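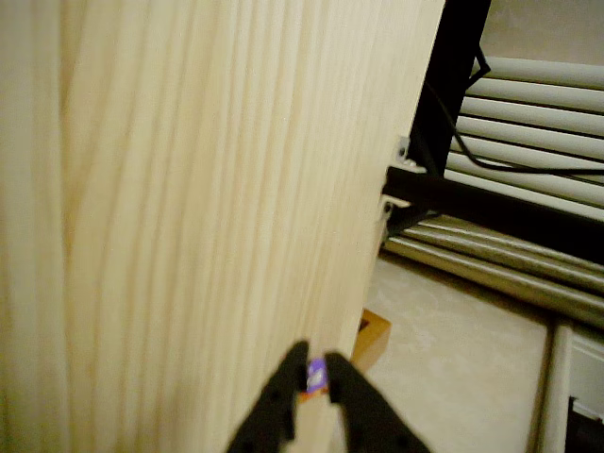

Figure 1. Two-finger gripper holding a small object close to the edge of a pine panel.

Course Materials > Automation Planning > Handouts

Unit 6: Budgeting for a First Robot Cell
Prepared by Huw Gronow, Flelamthorpe
Issued 2020-04-20

1. Purpose of this unit

Students will prepare an equipment budget for a single robot cell intended for light handling work. The budget is to cover the full cost of putting the cell into service. Past submissions have often listed the arm and gripper in detail and left everything else to one line marked "other."

2. Cost headings

Each budget must use the following headings:

Arm and controller
Gripper, spare fingers and adapter plate
Frame, panels, brackets and fasteners
Cables and cable supports
Guarding and risk assessment
Installation and staff training
Service and spare parts

Frames and panels deserve particular care. In Figure 1 the fingers are working very close to the board, and small metal brackets are fitted where the panel meets the black frame. Items of this kind cost little individually but are frequently ordered late. Clearance should be checked on the drawing before any finger set is chosen. A wider finger bought in error is seldom returnable once fitted.

3. Contingency

A contingency of 15 percent is to be shown as a separate line and must not be spread across the other headings. Service costs are to be stated for a period of 5 years. Where a supplier quotes for a shorter term, the student should state how the remaining years were estimated.

4. Worked case: Mestside workshop

The Mestside workshop requested quotations from MacLeod and Rorkus. The MacLeod quotation included installation but excluded spare fingers. The Rorkus quotation was lower in total and excluded both. The two could be compared only after the missing items had been priced and added. Delivery to Mestside was quoted for May in both cases.

5. Assignment

Prepare a budget for a cell expected to run 110 hours per month. Attach all quotations and list any item for which no price could be obtained.

Department of Automation Planning, Flelamthorpe. All rights reserved. | Contact | Back to top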